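Plesitz EP by Samir on Sulon Records: review
Posted 01/10/2018 by Youssra Tazi

The first time I heard a Samir track I was in the kitchen of my friend Kelly Falcão, and she would not tell me who it was. She let me guess for the whole evening. I said a German, then I said somebody from the nineties, and both were wrong. Samir is Moataz Lamrani and Gemma Serra, two producers who met while working behind the same record shop counter, and Plesitz is their second release for Sulon.

There are three originals and one remix. The title track opens, and it is in no hurry. For a long time we have only a kick drum and a chord which goes a little out of tune each time it comes back, like an old cassette left in a car. When the bass line finally arrives, it plays the same note for eight bars before it moves. I like this patience very much. On my first listening I was checking if my headphones had a problem, but on the second I understood that the waiting is the best part.
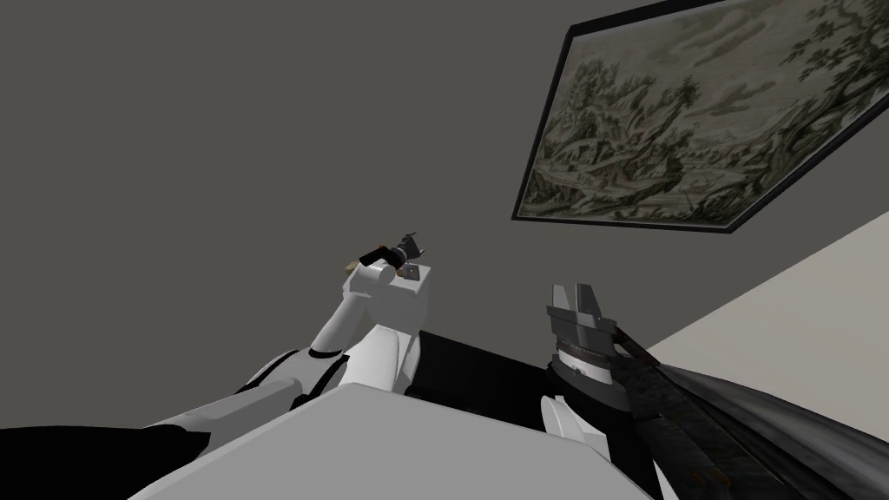 "Plalero" is the one you will hear in clubs. The tempo is higher, the hi-hats are sharp, and in the middle there is a voice, cut in small pieces, that I believe is Serra's own. I could not catch any words. My only complaint is the break, where everything stops and a long riser comes up, as in so many other records of this kind. After such a careful beginning I expected them to find another door. It is still a very good tune and my neighbour already knows it through the wall.

The third original, "Low Harbour", has no drums for the first two minutes. It is made of organ, or of something that was an organ once, and under it a colour of noise that I took for rain. I played it on the night bus and missed my stop. If you bought their first record for its slower side, this is the track for you, and I would even begin with it.

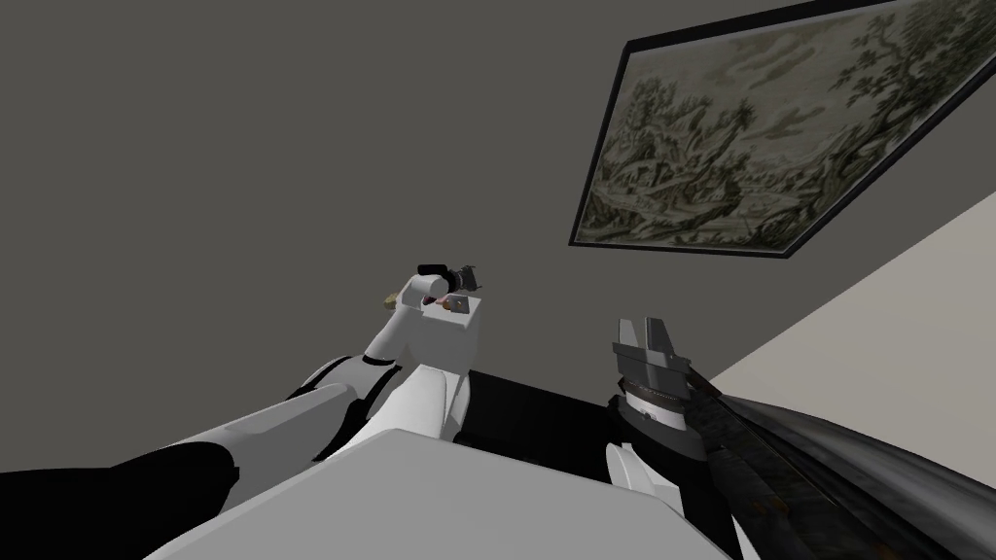
For the remix, Sulon asked Hatem Farouk, who is known more for his radio show than for his productions. He takes the title track and removes nearly everything except that detuned chord. Then he puts a broken rhythm under it, heavy and a bit clumsy in a way I find charming. I am less sure about the ending. It fades out just when the new melody has appeared, and I would have liked to stay with it longer.

A few words about the sound. I listened to the digital files and also to the vinyl, which Kelly lent me. The vinyl is warmer, but my copy had some crackle on the quiet opening of "Low Harbour", and this is exactly where you don't want it. The files are clean and the bass is well controlled, even on my small speakers. If you are not a collector, the files are enough.

Is it better than the first one? For me yes, though the first had more surprise in it. What I miss is one really strange moment, something that would make me phone a person. The label says there will be a longer record in December, and I hope they keep the organ for it.

Favourites: "Low Harbour", "Plesitz"
Less convinced by: the break in "Plalero"
Available on vinyl and digital from Sulon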